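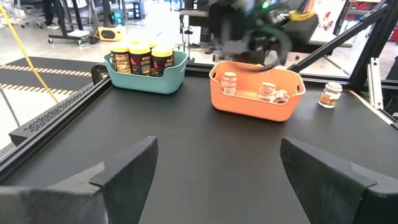
4. Setting Up the Jar Sorting Exercise

August 15, 2018
By Ruaridh Chisholm
6 min read

This section covers table layout, homing and the first slow run for the two-arm station used by the Urquhart student robotics club. Complete Section 3 (power and emergency stop check) first. Two students are needed: one at the keyboard, one at the stop button.

4.1 Table layout

1. Clear the table of tools, tape and spare fasteners.
2. Place the teal basket on the left, toward the rear rail. It holds the yellow-lidded jars.
3. Place the orange basket to the right of center. It holds the small white-lidded jars.
4. Stand one white-lidded jar on the tabletop, just past the right end of the orange basket. This is the pick target.
5. Check that the handle cut-out on each basket is at its right end.

Note: Jars inside the orange basket may stand or lie on their sides. The exercise does not depend on their position. The target jar must be upright.

Note: Do not swap the baskets. The Vestari layout file stores one drop position for each, and the software does not check basket color.

4.2 Homing the arms

1. Release the stop button.
2. Open the Climard control panel and select Station 2.
3. Home the left arm. Wait for the Ready message.
4. Home the right arm.
5. Open both grippers fully.

Caution: Never home both arms at once. Their paths cross over the orange basket.

4.3 First run

1. Set the speed limit to 26 percent.
2. Load the file jar_sort_basic.
3. Set the grip pause to 2000 ms. Shorter values are for Section 6.
4. Say "moving" aloud, then press Start.
5. Watch the gap between the gripper fingers as the arm comes down over the jar. If either finger will touch the lid first, press Stop and repeat 4.2.
6. Log the result as pick, miss or stop.

Caution: Keep hands outside the table frame while an arm is enabled – this includes reaching in to set a fallen jar upright.

A team may raise the speed limit after six clean picks in a row. A stop resets the count. A miss resets it as well.

4.4 Common faults

Error 39: the gripper did not reach its open position. Disable the arm, check between the fingers for label scraps, then home again.

Basket shifts during a drop: lower the drop height in the layout file by small steps. Do not tape the basket down.

Comments (3)

mentor_raltodia
We run the same exercise at Raltodia. Does the 2000 ms pause apply to the release too, or only the grip?

R. Chisholm
Grip only. Release has its own setting in Section 6.

tess_k
Got error 39 twice after homing. Step 5 in 4.2 was skipped on our side. Fine now.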